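Village hall gets a sound system people can hear at the back

Anyone who has sat through a quiz night at Umon village hall will know the old trouble well enough. The front three rows got every word, the middle got most of them, and if you had come in late and ended up by the kitchen hatch you might as well have brought a book. Well, from this month all that should be behind us, as the hall has a new public address system, and very smart it sounds too.

The work was done by Rowlands, the sound and lighting shop on the road into town, who were in the hall for the best part of 2 days and left it cleaner than they found it. They have put in a Florkero mixing amplifier, which lives in the locked cupboard beside the stage, and 11 small Joto loudspeakers spread along both side walls and over the entrance. The idea, as it was patiently explained to us over a cup of tea, is that lots of quiet speakers close to people's ears do a far better job than two loud ones a long way off.

The whole lot came to £3000, fitted and tested, and that includes two wireless microphones and a new hearing loop, so those with hearing aids can switch over and listen in comfort. Most of the money came from the spring raffle and the supper dances (thank you to everyone who baked, carried chairs or bought far more tickets than they meant to!), with the rest from hall savings.
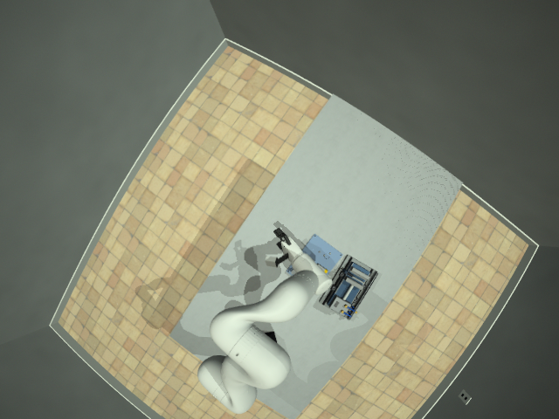

Rowlands said the hall's high ceiling had been the hardest part of the job, and that the speakers over the entrance had to be turned down twice before the echo went away. They have marked the best settings on the front of the amplifier with little white dots, one set for speech and one for music, so please do leave the knobs on the dots unless you are quite sure of yourself.

Regular users will find the new arrangement much simpler than the old one. There is a single switch for the power, a volume knob for each microphone, and a lead for plugging in a phone or a laptop if you want music for a keep-fit class or a children's party. Turning the power off at night is all the shutting down it needs. The microphones go back in their charging stand, and a light on the front shows green when they are full.

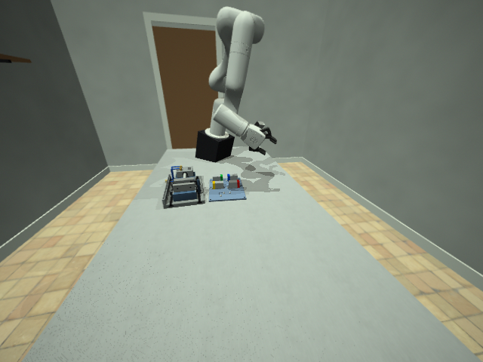
Robot arm and gripper at the table

The first proper outing was the Wednesday lunch club, where 41 people sat down to cottage pie and heard the notices from start to finish, including the one about parking on the verge. A few said it was almost too clear, and the volume came down a touch before the pudding.

Groups who would like to be shown how everything works are welcome to drop in on Wednesday evening, any time after seven. Hire charges for the hall stay as they are, and use of the sound system is included.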